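The slow repair is also a service

By Erhan Tekin
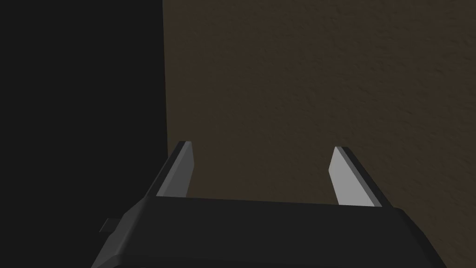

Dark grey housing with bevelled sides. Computer rendering.

In November my kettle stopped to work. It was a Saludo, not expensive, and I had it for 3 years. I took it to the small repair shop in Willholm, where Meinrad Nägeli has a counter and a very long shelf. He wrote my name on a paper label and told me to come back in 2 weeks. My neighbour, Kusum Mathur, was surprised when I told her this. In the same evening, she said, I could have a new kettle at my door.

She is right, and I thought about it for many days. I made my tea in a saucepan during this time. It was a little annoying in the morning and I do not want to pretend that I enjoyed it. But I began to ask myself why two weeks feels so long to us, when our parents waited a month for a pair of shoes to come back from the shoemaker.

In the town where I grew up, waiting was a normal part of owning something. A radio went away and came back. You asked the repairer what was wrong with it, and he showed you the old part in his hand. I learned the word "capacitor" in this way before I learned it at school. Today we get a message with a number, and if the thing is broken, the advice is to recycle it and choose a newer model.

I know the arguments from the other side. Sushil Kandpal, who writes on this same page, told me that repair is a hobby for people with free time. A mother with a broken washing machine cannot wait for a label and a shelf. I agree with him about the washing machine. For such cases a shop should lend a machine, as garages lend cars — it is possible, and in Prurken they have done it already for years. The town pays a small part and the customer pays the rest.

What I do not accept is the idea that fast is always the better service. When we pay only for speed, we receive only speed. The person who opens the thing, looks inside and says "this was badly made, do not buy it again" disappears from our streets. I think this advice is worth more than the kettle. No shop which sells kettles will give it to me.

There is also the question of price. Mr Nägeli asked me for a sum that was a little more than half of a new one. Many people will say this is foolish, and with a calculator they will win. But the money stayed in Willholm, and he pays a young woman, Nilmini Ranasinghe, to learn the work from him. She is the first apprentice in that street since the clock shop closed. I would like that my town counts this too when it decides who can rent its empty rooms.

The kettle came back on the day he had promised. It makes a different noise now — lower, a bit like a pigeon. I asked if this is normal and he said yes, it is the new part, and that I should clean the inside more often with vinegar.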